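**Notice to Residents of Voyle House Concerning the Frozen Cordial**

March 28, 2005

It has come to the attention of the Management that a quantity of frozen cordial on sticks was placed in the second-floor freezer before the summer fair, and that residents have been helping themselves to it. The Management wishes to set out what is known.

The cordial was prepared by Mr. Svetozár Vávra of Room 8 from a powdered drink sold under the name Jastier. The directions on the tin call for one level scoop in 500 millilitres of water. Mr. Vávra has stated in writing that he used the entire tin, the juice of several lemons, and cold tea in place of the water. He considered the result "a bit flat" and added honey. He then filled every mould in the building, including those belonging to the Truvden Street kindergarten, which have been returned with an apology.

Mrs. Eleri Pumphrey took the first one at ten past four in the afternoon. She described the flavour as agreeable. By five she had defrosted the refrigerator, alphabetized the spice cupboard and written to her sister in Vornance, with whom she had not corresponded since the matter of the caravan. By midnight she had stripped and remade her own bed, and those of her neighbours on both sides, one of whom was in it.

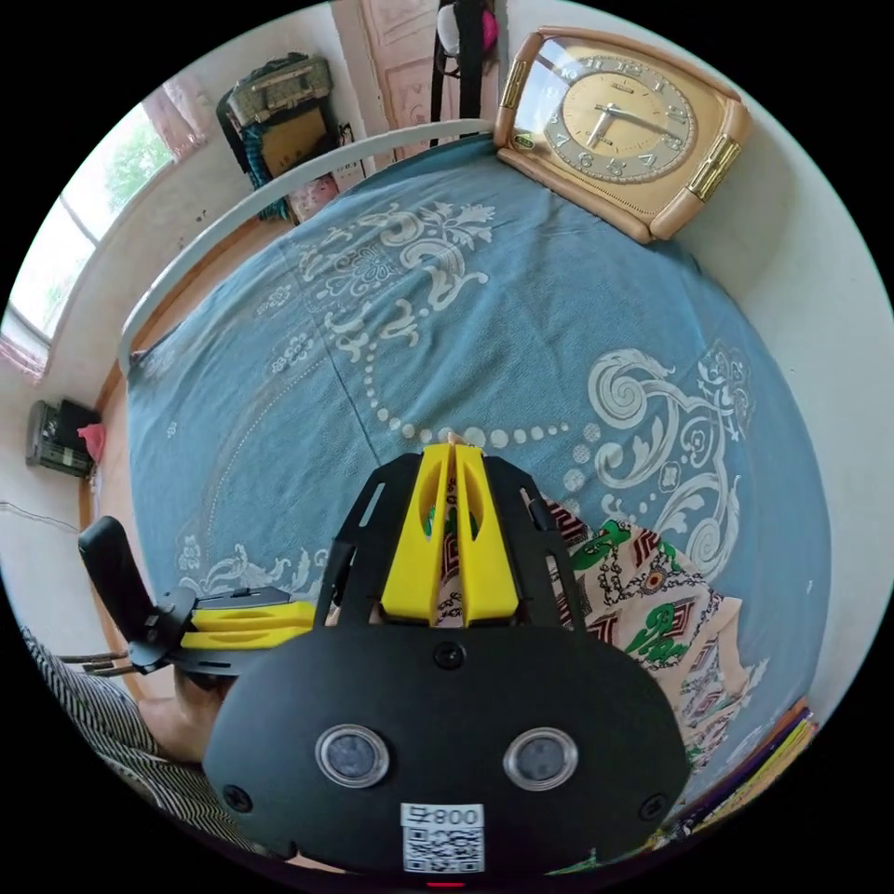 *Blue bedspread with white floral and scroll pattern, second floor.*

The Management does not dispute that the linen has never been in better order. It must nevertheless remind residents that the laundry closes at nine, and that the lock on the laundry door was fitted with that hour in mind.

On the following evening four further residents partook. The piano was moved to the east lounge and, after discussion, moved back. A jigsaw puzzle of 1,000 pieces, donated in December and until then regarded as a project for the winter, was completed before supper and taken apart again so that the edges could be done properly. Mr. Vávra himself ate two and was found at dawn in the vegetable garden, where he had tied up the tomatoes and was waiting for the beans to require him.

Mrs. Pumphrey's sister telephoned on the third day. The call was taken at the front desk and lasted 156 minutes. The Management makes no comment on its contents, except to record that the caravan has been forgiven and that a visitor's bed will be wanted from the first of the month.

Residents have since asked whether the cordial may be made a regular item on the kitchen menu. The cook has declined. Having considered the cook's position, and having sampled one stick for the purposes of this notice, the Management has resolved as follows.

1. Frozen cordial is to be labelled with its ingredients and the name of its maker.
2. No resident shall eat one after three in the afternoon.
3. The remaining sticks will be kept in the office freezer, and may be requested in writing.

The Management further advises that it has rewritten the fire procedures, the visitor policy and the rules for the use of the croquet lawn. Copies will be under every door by morning.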